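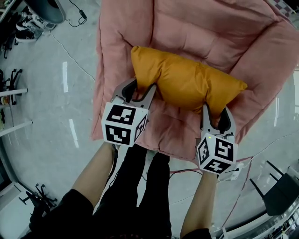
Yellow cushion on the big pink seat pad.

Okay, so a few of you asked how I wash my floor cushions and get them back without the filling turning into sad gravel, and I promised I'd write it all down. I've ruined enough of these to have opinions. The first one I ever washed went in whole, on hot, and came out shaped like a boomerang.

What follows works for the quilted kind with polyester fill, the thick seat pads with rolled edges, and most of the long bolster-type cushions people throw on top of them. It does not work for memory foam. If you squeeze yours and the dent fills back in slowly, stop and skip down to the foam part.

What you need

A bathtub or a really big sink
Mild liquid detergent (I use the Tover one, no softener in it)
White vinegar
An old toothbrush
Two or more big towels you don't love
A drying rack, or two chairs with backs the same height
A clean tennis ball or 3 if you're using a dryer

Step 1: Find the tag and find the zipper

Look along all the seams, including the bottom one, because they love to hide the zipper under a little flap. If the cover comes off, great, take it off and wash it by itself on cold, and half your work is done! If there's no zipper, you're washing the whole cushion, so keep reading.

The tag matters more than I used to think. A little tub with a hand in it means hand wash. A tub with an X over it means don't wash at all, and then you're down to spot cleaning (see the end). My oldest pad lost its tag years ago, so I tested a corner of it with a wet white washcloth. Pink dye came off on the cloth the first time, hardly any the second time, and after that I felt okay going ahead with cold water.

Step 2: Vacuum it first

I skipped this for ages. Don't skip it. Quilted fabric has all those little valleys and they hold crumbs like you wouldn't believe, and if you get them wet you've made paste. Use the upholstery attachment and go along the stitching, then across it. Then go around the piping or rolled edge with the narrow nozzle.

Step 3: Treat the spots

Mix a teaspoon of detergent into a cup of cool water and work it in with the toothbrush, small circles, light pressure. Tea and coffee get a dab of vinegar first. Grease gets straight dish soap and a wait of 8 minutes or so... no, let's say exactly 8, I set a timer or I wander off. Ink I have never beaten. If anyone has, please tell me.

Step 4: The bath

Fill the tub deep enough to cover the cushion, cold water, two capfuls of detergent, and swish it before the cushion goes in. Push down flat with both palms and let it come back up by itself. You're pumping the water through. Don't wring or twist, that's how the filling gets pulled away from the seams and ends up in one corner (see: boomerang).

Keep going until the water looks gross, drain it, fill it again with clean water and a splash of vinegar, and pump some more. I usually rinse three times. The big pads get incredibly heavy, so drain the tub and press the water out while it's still lying there. I tried to lift one straight out once and soaked the bath mat, the hallway and my socks.

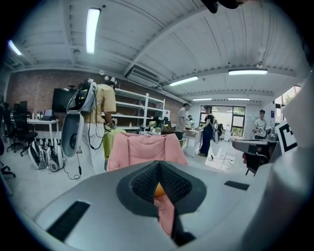 Step 5: Get the water out

Lay a towel on the floor, cushion on top, second towel over that, and then walk on it. Barefoot, slow little steps, like you're stomping grapes. Swap in dry towels and do it again. My neighbor Jairo Huanca puts his through the spin cycle at the laundromat on Lozano instead, lowest speed, with a second cushion in there for balance, and his come out fine. My machine at home walks across the floor if I try it.

Step 6: Dry it, and then dry it some more

Rest the cushion across the rack or over the two chairs so air gets underneath. Flip it every few hours. Each time you flip, grab it at both ends and squish it toward the middle, then turn it a quarter and do it again, which breaks up the clumps before they set. If your dryer is big enough, low heat with the tennis balls for the last stretch is wonderful.

The outside will feel dry way before the inside does. Press your face into it (I know) and breathe in. Any hint of a damp basement smell means it goes back on the rack. In October I needed two full days and a fan for the thick one.

If it's foam

Take the cover off and wash only that. For the foam itself, sprinkle baking soda on, leave it overnight, vacuum. Spot clean with a barely damp cloth and stand it on its side to dry.

If the tag says no washing

Same deal, baking soda and a vacuum, then go over the fabric with a cloth wrung out in the detergent mix and a second one with plain water. Do the whole panel, seam to seam, or you'll get a ring where the wet part stopped.

Next time I'll do the lumpy ones that need opening up and restuffing. Have a seam ripper ready!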